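Khumalo to put two-armed sorting benches on the returns floor at Primham

Toy distributor Khumalo will move part of its returns sorting at the Primham warehouse to two-armed robot benches from July, the company told staff at a meeting before the morning shift.

The Primham site takes back opened and damaged toy sets from shops across the region. Loose building blocks have been the slowest part of the job. Each set has to be emptied out, the blocks picked through by hand and put into bins, and the set either rebuilt or written off. Last month the returns floor handled 1,789 sets, almost 70 percent of them block sets.

The benches come from Pruvero, an automation firm based in Sirby. Each has an arm on either side of a table, with grippers that lift blocks one at a time into plastic bins. The work is being tried out on small batches before any equipment is moved to Primham. 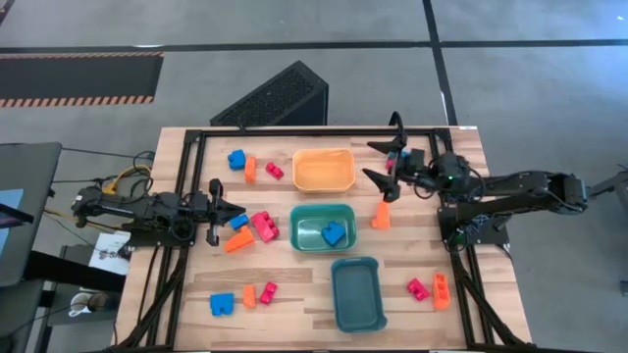 Khumalo plans to start with three benches. The company said no jobs will be cut at the site, where 100 people work, but several will change. Sorters now on the block line will be trained to load the benches, clear jams and check the bins before sets are repacked. Others will move to inspection, where there is a backlog of electronic toys.

Training will be paid and will take place during normal shifts. Hourly rates stay the same for now, though the company has agreed to look at a higher rate for bench operators once the first period is over.

Reaction on the floor was mixed. Some sorters welcomed a break from work that is hard on the wrists and neck. Others asked what would happen to the evening shift, which is made up largely of part-time staff who only sort blocks. Managers said evening hours were guaranteed through the end of the year — they did not give a commitment beyond that.

Staff also asked about speed. Khumalo said the benches are slower than an experienced sorter at present and that hand sorting will continue alongside them. Targets for hand sorters will not be raised while the benches are being brought in.

A second staff meeting will be held before the first bench is installed.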